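Robot Learning in Practice
Handout 2: Showing a robot a task by hand
Instructor: Araba Agbeko
February 2022

Read before the lab session. Bring your own notes on Handout 1, especially the part on what a policy sees and what it doesn't.

1. What is being claimed

The sales version goes like this. Programming a robot is slow and costly, so skip it. Let a person do the job with their own hands, holding a pair of grippers like the ones the robot will have, record everything, and train on the recordings. The Bondia brochure in the reading packet says that "anyone who can do the task can teach the task." Underline that sentence. Most of this course is about what is wrong with it.

I don't mean the method is a fraud. Hand-held grippers are cheap, they're quick to set up, and the motion they record is far more natural than what you get from somebody steering a distant arm with a pair of joysticks. But when a vendor says "teach," ask what was recorded, by whom, and how they decided which recordings to throw away.

2. The lab task

We use a small job with a mesh desk organizer and a box of plastic food wrap on a paper-covered table. It looks too easy to be worth an afternoon. Students say so every year, and then they try to write down exactly what counts as doing it right. 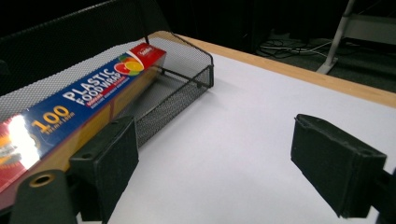
A long cardboard box has two properties that should bother you. It can turn end for end and still look fine to a tired operator, and it gives a little when squeezed. A person handles both without thinking. The recording holds the path of the grippers and the camera views, and it does not hold the thinking. If the operator felt the box start to slip and pressed harder, you may see a tiny change in finger position or you may see nothing.

Write your success rule before you record. "Box in holder" won't do. Say which way up, how far in, and whether the holder is allowed to move. Groups who write the rule afterward tend to write one that their own recordings happen to pass.

3. Two hands, one job

Two-handed work is where I trust the published numbers least. A person splits a task between hands in ways that shift from one try to the next: one hand works while the other waits, steadies, or hovers nearby in case it's needed. All of that goes into the data. A model has no way to tell a useful wait from an idle one.
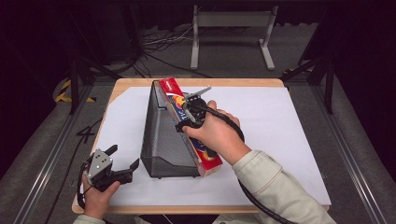 Last January I went through the old Kanis set with two graduate students. It has 1555 recordings in it. We kept 800. The rest had no written rule behind them, or had been started late, or showed an operator changing their mind halfway. The Kanis report gives the first number on its cover and never mentions a second, and I would like you to think about why.

Points to settle in your group before you begin:

- Which hand leads, and does it always lead?
- Where do both grippers start and end?
- What does the idle hand do?
- Who stops a bad try, the operator or the person watching?
- Are failed tries kept, marked, or deleted?

On the last point, keep them and mark them. You can drop a marked failure later. You can't get a deleted one back, and a data set with no failures in it tells the reader very little about how hard the task was.

4. What the wrist view gives you

A camera mounted on the gripper moves with the hand, so the fingers stay put in the view while everything else swings past. This helps a lot with the last inch of a grasp. It helps much less with knowing where you are on the table. An object can be close, partly hidden by something else, or upside down from that side, and the model has to cope with all three.

Mesh is a poor thing to look through, and I picked it for that reason. Vendors like plain blocks in bright colors on a clean table. The Asante demo reel is 21 clips of exactly that.

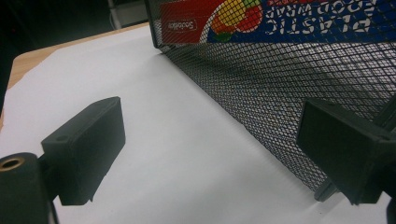
Should we add an overhead or head-level camera to fix this?

It depends on whether the robot will have the same view when it runs. An extra camera that exists only during recording is fine for checking your work, but a model trained on it will lean on it, and then you've built something that needs a camera you don't own.

5. Remote control compared

The Beda rig in the other lab is the remote-control kind: the operator sits back and drives the real arm. It's slower, and people get worse at it after an hour. In its favor, every motion you record is one that arm could make. With hand-held grippers your wrist may do something the robot's joints can't follow, and you'll find out on the day you try to play it back. Check a few recordings against the arm's reach early in the session.

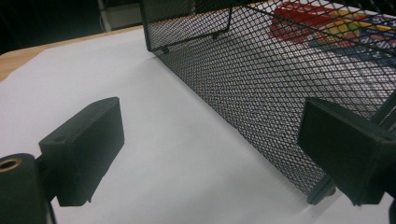 Figure 4. Wrist view with the fingers open, right finger close to the mesh.

6. To hand in

One page per group, plain writing. Give your success rule as it stood before recording, the number of tries made, the number kept, and the reason for each one dropped. Then one paragraph on something the operator knew that the recording does not contain. Don't send me a video of your best try. I'd sooner see the worst one, with a note on where it went wrong.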